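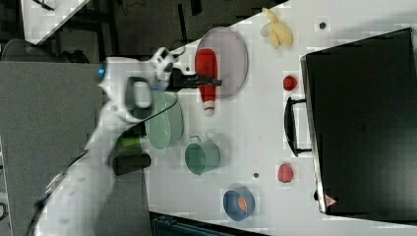 How do I start clearing a kitchen table that has turned into a dumping ground?

Take everything that isn't a plate, bowl, pan or cup off it first. Food goes back to the fruit bowl or the fridge, bottles go back to their cupboard, and only then do you look at the crockery. Most people begin with the biggest item because it is in the way, and end up moving it three times.

What is this page for?

Vetstead runs a home tidying service and a short evening course, and these are the questions we get most often about kitchens. The answers were put together by Tegan Quinlan and Ramil Saludo, who teach the course between them. The page was last revised on 24 October 2018.

Do I have to empty all my cupboards at once?

No. One cupboard at a time is enough, and we prefer it. If you empty the lot you will want your tea before you are finished, and everything will go back in wherever it fits. Choose the cupboard that annoys you most and stop when it is done.

What order should things be stacked in?

Plates at the bottom, flat and alone. Large oval plates take up more room than round ones and should have a shelf to themselves or stand upright in a rack. Bowls go inside each other by size, the widest first. Cups are best kept out of the stack altogether. Lids live with their pans if you have the height for it, and in a separate upright rack if you haven't.

My bowls are all different shapes and won't nest. What can I do?

Sort them by how often you use them. The two or three you reach for every day go at the front at waist height. Mixing bowls and colanders can go one inside the other even when they don't match, as long as nothing is forced. A bowl that has to be wedged in is a bowl that will get chipped. If you have something left over that fits nowhere, put it on top of a wall cupboard for a while and see if you miss it.

Is it all right to keep fruit on the table?

Yes, though keep it in one place. Bananas do better away from the other fruit, as they make it ripen faster. A hook or a separate dish will do. Tomatoes are fine out on the side until they are ripe. Strawberries go in the fridge, unwashed, and should be eaten within a couple of days.

Where should sauce bottles go?

Check the label. Many sauces need to be kept in the fridge once opened, and the door shelf is the usual spot. Unopened bottles can stand in a cool, dark cupboard. Keep them upright – a bottle left on its side will leak sooner or later, and a leak is hard to spot until something is stuck to the shelf.

How do I clear up quickly after a meal?

Ramil teaches it as a timed exercise of 10 minutes. Carry food and bottles away first, scrape the plates, stack them beside the sink, then bring the bowls and cups over in one go. Pans come last because they usually want soaking. Wipe the table before you start washing up, or it won't get wiped.

Can children help?

Very much so, and from a young age. Sorting is a good job for them: fruit in one place, cups in another, bowls in a third. Coloured crockery makes it easier because you can say "the blue bowl" and be understood. Give them the unbreakable things and a low cupboard they can reach.

How many of everything do I need?

It depends on who you feed. We suggest a plate and a bowl for each person in the house, and the same again for guests. One client, Ronaldo Marquez, had 30 mugs for a household of two. He kept 9 and says he has yet to run out.

What should I do with the things I don't want?

Charity shops will usually take clean crockery and pans in good condition, but ring first if you have a lot. Wrap each piece in newspaper and write what is inside on the box. Chipped plates can't normally be resold. Broken crockery doesn't go in with glass recycling – your council will tell you where it should go.

Do you visit homes outside the course?

Yes. A home visit covers one kitchen and takes a morning. Lovely Ocampo looks after bookings and will ask you a few questions about the size of the room and how many cupboards there are. There are no visits in the second half of December. Please don't tidy up before we come.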